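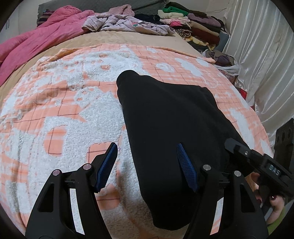 Horkska, Wednesday, March 28, 2018

How to compare finger pads on a hand-held gripper using a bed

Every gripper picks up a wooden block. If you test your pads on a wooden block you will learn that wooden blocks are easy, and you can go home early. Jairo Arboleda and I did that for most of January. Then we moved to soft, dark, shapeless cloth on a fluffy blanket, and our favorite pads stopped being our favorites by lunch.

This page walks through the test we now use for the Plirer notes. You need a hand-held gripper with pads you can swap, a wrist camera with a wide view, and a bed.

What we compared

Two sets of pads on the same jaws. The Rusnák pads are the blue ones, rubbery with fine ridges. The Zandow pads are smooth, gray and a good deal softer. Zandow's were the ones we liked in January. Same handle, same linkage, same hand. If you change the jaws and the pads together you'll have a lovely table of results and no idea what it means.

Step 1. Set up the bed

Spread a blanket with some pile to it. Loops are best. You want a surface that the pads can grab by mistake, as that mistake is most of what you're measuring. A busy pattern helps too if you plan to run the footage through any kind of cloth detector later. Ours is peach and white with brown grid lines, and it has embarrassed two detectors so far.

Leave the clothes at the head of the bed where they are. We tidied them away for the first session and the numbers came out suspiciously good.

Step 2. Pick the target

Use one piece of limp black fabric. Crumple it in your fist, drop it from elbow height, and leave it however it lands. Don't arrange it. Jairo arranges it. I have spoken to him.

Black matters for the camera. Folds in matte black cloth nearly vanish under a bedroom ceiling light, so whoever reviews the video has to judge the grasp from the pads and the outline. Do a second round with a pale item if you have the patience.

Step 3. Check the jaws

Open and close them a few times in the air. The two fingers should stay parallel through the whole stroke. Look at the pins and rods on each side while you do it; a loose pin will tilt one pad and you'll blame the rubber. Wipe the pads with a damp cloth and let them dry. Lint counts as a lubricant for our purposes.

Step 4. Do the grasps

Come in low, with one pad on each side of the fabric. Touch down, close, lift to the height of the headboard, count to nine, and put it back. Drop and re-crumple before the next try.

Do 30 grasps with the first set of pads, swap, and do 30 with the other. Then do it all again in the opposite order, on a different day if you can stand to. Hands get better at this, which is nice for the hand and terrible for the second set of pads.

Score each one as:

Clean - the cloth came up alone and stayed up.
Bite - the blanket came up too.
Slip - the cloth came up and left.
Miss - no comment.

Step 5. Review the video

Write your score down live, then score again from the footage without looking at the first sheet. We disagreed with ourselves on 36 of the grasps we logged, nearly all of them between Clean and Bite. A wide lens bends everything near the edges, so a small tuft of blanket in the pads can look like nothing at all. When in doubt we called it a Bite.

What we got

The ridged blue pads held the cloth better, with far fewer Slips. They also bit the blanket more, especially when I pressed down before closing. The soft gray pads were polite to the blanket and fairly polite to the cloth as well, in the sense of letting it go.

If you're picking socks off a smooth floor, I'd take the ridges and not think about it again. For a bed like ours I still use them, but I come in with a lighter touch and close before the pads sink into the pile. That one change moved more grasps from Bite to Clean than swapping pads ever did, a slightly annoying thing to learn after buying pads.

A few leftovers

Wear sleeves you don't mind seeing in every clip.

Number the clips as you go. Ours jump from the twenties to 898 for a reason that made sense to Jairo at the time.

Next up is the same test with a knitted sweater, once we've agreed on whose.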